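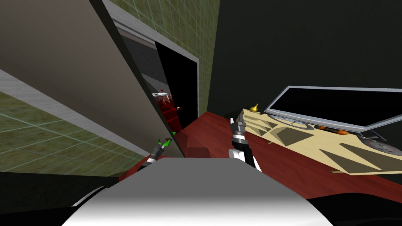 Render, tiled wall and doorway

Re: [onix-users] Session import drops tempo map after 17 tracks

Following up on the import problem from earlier in the thread. I rebuilt the session from scratch on the tablet and can reproduce it every time with the current Onix build. The steps are short: record 17 or more audio tracks in Grostinard, export as a single package, open the package in Onix on the desktop. Audio comes in sample-accurate. The tempo map does not come in at all, and the grid falls back to 120.

With 16 tracks the same package opens correctly. Track length makes no difference. I tried takes of a few seconds and one full song with 162 tempo events, same result. 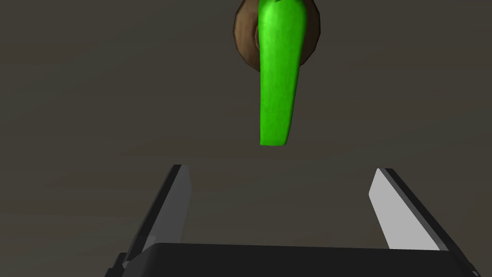

Mahama wrote:
> I see the same thing, but only if at least one track is frozen
> before export. Unfrozen sessions keep their tempo map for me
> even with a lot of tracks. Are you freezing anything? Also,
> which sample rate? I have only tried 48k.

No frozen tracks in any of my tests, and I get it at both 44.1k and 48k. So freezing may be a second way to reach the same fault -- or your export writes an extra hidden track per freeze, and you hit the limit early. Listing the package contents would settle it.

I compared the two index files. In the good one the tempo block starts at byte 1,926. In the bad one it starts past 2,000, and Onix seems to stop reading before it gets there. The block itself is intact; the Sanlow converter reads it without complaint.
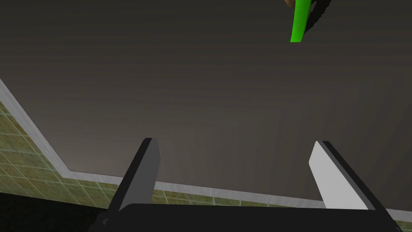
Until there is a fix, the workaround is to export the tempo map separately as a MIDI file and import that first, then the package. Leave "conform to grid" off during the second import or the audio gets stretched to 120. Markers survive this. Track colors do not.

I have not tested the July beta. If someone has it installed, please try a 17-track export with nothing frozen and post the size of the index file.

> Unfrozen sessions keep their tempo map for me

How many tracks was that, exactly?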